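Grasora
Storage / Small cabinets / Two-door
Basket (0)

Grasora two-door tabletop cabinet, tall, beige with dark grey edging

In stock at the shop. Three left at Zomura.
Ref: GR 17

Short version
Tall narrow cabinet, small enough to live on a table. Two doors, black bar handles. Third handle, horizontal, on the panel above the doors. Beige body, doors a paler greigey shade. Short dark feet. Top edge has a slight curve to it, which we get asked about, it's meant to be like that.

What people buy it for
Craft bits mostly. Sewing things, stamps, receipts, tea. One customer keeps seed packets in hers and came back for a second one in May. Also goes well on a desk if you've run out of drawers. Not for food straight on the shelf please, put it in a tin or a packet first.

Doors
Open outwards, left and right, from the middle. The handles are vertical and near enough the middle that you can do both with one hand if you're holding something. Don't pull on the door edge, use the handle, that's what marks the edging.

If a door won't sit level with the other one: hinge screw, quarter turn, close it, look, quarter turn again. Small screwdriver. Don't force it. If its still out after that bring it in and Masanobu will do it while you wait, mornings best, before 11 if poss.

Inside
One fixed shelf behind the doors. No back panel holes, so no cables through it. People ask about drilling one. You can, but then we can't take it back.

Stickers
The doors take stickers well. Small ones look better than big ones on a front this narrow. The one shown has grey and white ones, a checkered heart up near the top of the left door and a few odd shapes elsewhere. Go on dry and clean, press from the middle outwards, leave overnight before you start opening and shutting. To get them off: hairdryer on low, lift a corner, peel slow. Any glue left behind comes off with a drop of washing up liquid on a warm cloth. No white spirit!! It takes the colour off.

Stickers are not included. We sell the Derkon sheets at the till, 25 to a sheet, mixed. Plain grey, grey and white, or the bright ones (bright ones out of stock at the moment, more coming).

Cleaning
Damp cloth, then a dry one. No scouring pads. Dust collects along the dark edging so run a soft brush down there now and then, an old toothbrush is fine. Handles just need a wipe.

Where to stand it
Flat table, shelf or worktop. Away from radiators and not next to the kettle, steam gets into the door edges eventually. It's tall for its footprint so keep heavier things low down and lighter stuff higher up. Don't stack two. We've had people stack two.

If you've got small children around, push it right back against the wall. There's a strap available, ask, 3.00 with the screw.

What's in the box
Cabinet, built, doors on
Spare hinge screws in a paper bag
Felt pads for under the feet
Care leaflet (same as what's on this page more or less)

Nothing to assemble. Cut the tape on the doors before you try opening them, not after.

Delivery and collection
Local delivery afternoons, 13.00 onwards. Collection from the shop any time we're open, bring the order number. We can post it but it costs a fair bit for the box, so ask for a price first. Lahtinen do our deliveries outside the area and they will ring before, so give us a phone number that works.

Returns
17 days, unused, in the box. If you've thrown the box away tell us and we'll work somthing out. Stickered ones can't come back unless there's a fault. Faulty: send a photo of the problem and one of the whole cabinet, we'll swap the door or swap the lot.

Spares
Door, left
Door, right
Vertical handle, black (say which door)
Horizontal handle, black
Foot, dark
Hinge with screws

All to order, email or phone. Say GR 17 or we'll send you the wrong ones, the handles for the wider model are nearly the same but the holes don't match.

Questions we've had
Does it come in white? No. Beige or nothing for now.
Will it hang on a wall? No, feet and no fixings.
Can I paint it? Light sand, primer, two thin coats. Take the handles off first.
Do you sell it without handles? No but they unscrew from inside the door.
Does it lock? No. Gunnel is looking at a version with a lock, no date yet.
Is there a wider one? Yes, see Two-door wide, same colours.

Customer comments
"Fits the end of my sewing table perfectly, wish I'd got it sooner."
"Left door needed a tweak with the screwdriver, fine since."
"Smaller than I expected but I hadn't read the measurements so my own fault."

Measurements are on the size sheet, ask at the till or we'll email it over. Please measure your table as well.

Page looked after by Gunnel Engström. Spot a mistake, tell her.

See also: Two-door wide / Tabletop drawers / Derkon sticker sheets / Felt pads
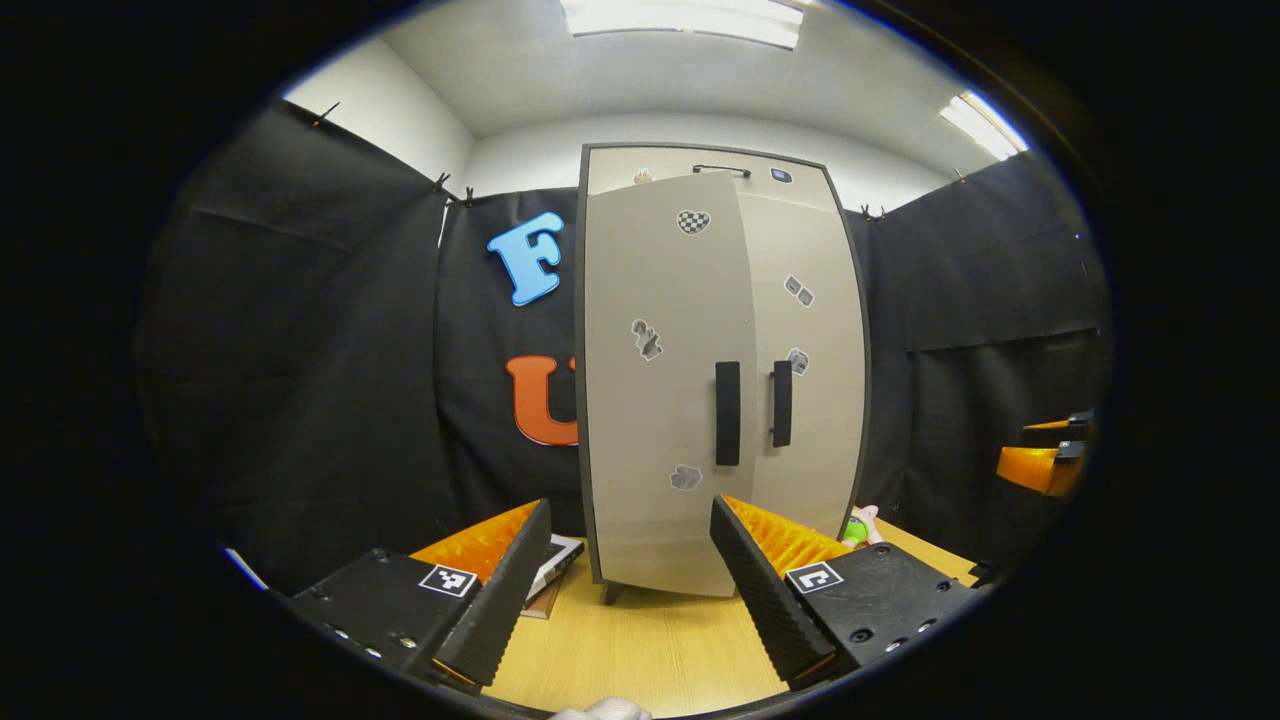
Photo: Masanobu Morikawa / Grasora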